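The second time the left arm dropped a sandwich, I had my head under the bench at Hawthorne and heard it land. It's a sad little sound, a sandwich hitting a table. I came out with a flashlight in my teeth and Solange Vachon standing over me in her good coat.

"You said it was the pads," she said.

"I said it might be the pads."

I'd been looking after the Ingate cell for two winters by then, the same two arms and the same pretend shop, and I thought I knew every noise it made. The pads were new. I'd put them on myself that morning, wiped them down, torqued the bolts and written it all up in the log like a good girl. January 26, 2018, fingers changed, both arms, no problems. Ha!

So we did it the slow way. I cleared the queue, dropped the speed to 25 percent and ran the basket job over and over while Solange read the grip numbers off the laptop in the voice she uses for funerals. Order 559, a sandwich in the round basket, over and over and over. 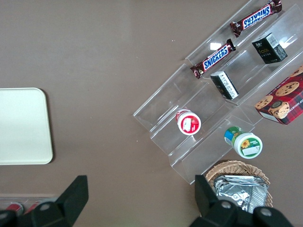
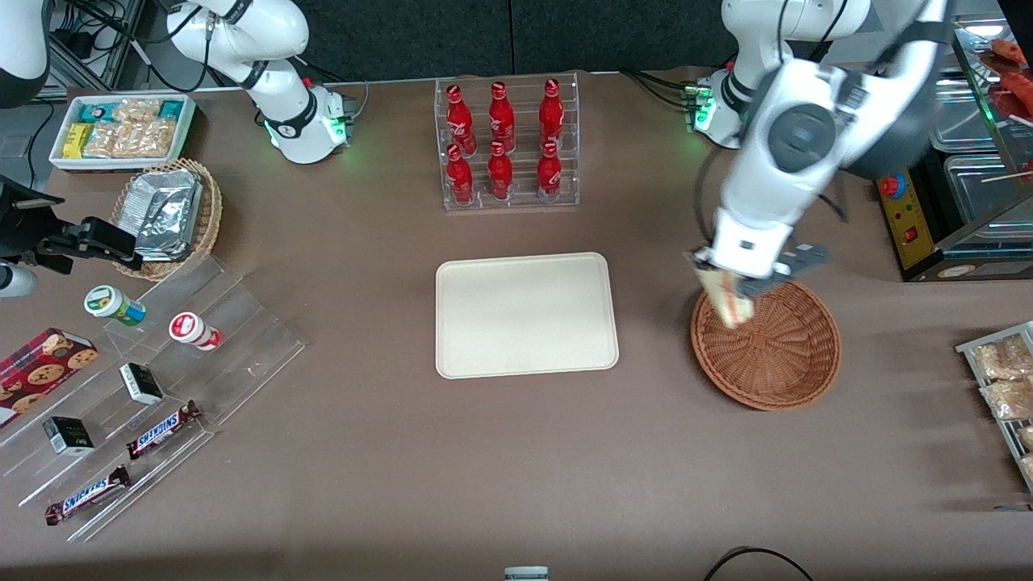
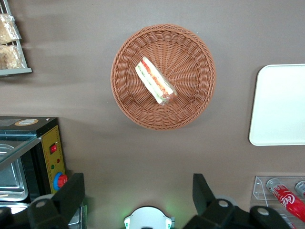 What do you check first when a gripper starts dropping things after a finger change? Start with the zero position, as new fingers hardly ever close at exactly the same point as the old ones, and the controller goes on trusting the old number until you teach it the new one.

I knew that. I'd told it to every trainee who ever sat in my chair, and I had skipped it, because Jozefína Ševčík had called from the Civville office right when I got to that line on the checklist and wanted to talk about lunch vouchers. Twenty minutes of vouchers! When I hung up I picked up my pen and ticked the box — I can still see myself doing it — and moved on to the next one.

"It thinks it's squeezing harder than it is," Solange said. She turned the laptop around so I could see.

I looked at it for a while. I thought about blaming the Trundumex people, who made the fingers and were far away and would never find out.

"I didn't zero it," I said.

She didn't yell. She took off the good coat, hung it on the back of my chair and pulled up the other stool, and that was worse. I closed the fingers all the way, set the zero, opened them, closed them again and saved it. Then I did the other arm, which hadn't dropped a thing all day and probably had it coming. The whole business took less time than one voucher.

We put the speed back up to 100 and Solange sent the order again. The arm went over, took hold of the sandwich and carried it across to the basket, and I didn't breathe until it let go.

"Again," she said.

We stayed until after dark. Somewhere in there she asked if I'd eaten, and I said no, and we both looked at the sandwich.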